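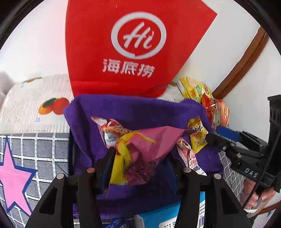 Margaux Bailly wrote to me after the Okdale version of this talk. She said I was too easy on the machines, and that a chore only counts as done when you can leave the room. I have used her rule since, so put it up early and say it is hers.

Start with the bag of snacks. Ask who in the room thinks a machine can sort one. Wait for hands.

Grippers first. Two fingers and a pad will hold a crinkly wrapper. Holding is the easy half. Picking one packet out of a soft bag with others pressed against it is harder, and fabric sides fold down over things.

Then the Sillero numbers. 1000 picks from mixed bags, 91 percent got one item and only one. Pause here. Someone will say that is good. By Margaux's rule it fails, as a bag of 40 items would need a person back 3 or 4 times.

Shop floor: Tarnlow runs sealed cartons of one size, all day, and people do leave the room. Same arm as Sillero. The cartons make the difference.

Skip the Tosh laundry story if we are past 4:30.

Answer to the title question: shop floor, yes, for some jobs. Kitchen, no. I would not give a year for the kitchen if asked.

Leave ten minutes for questions. Water is on the left side of the stage.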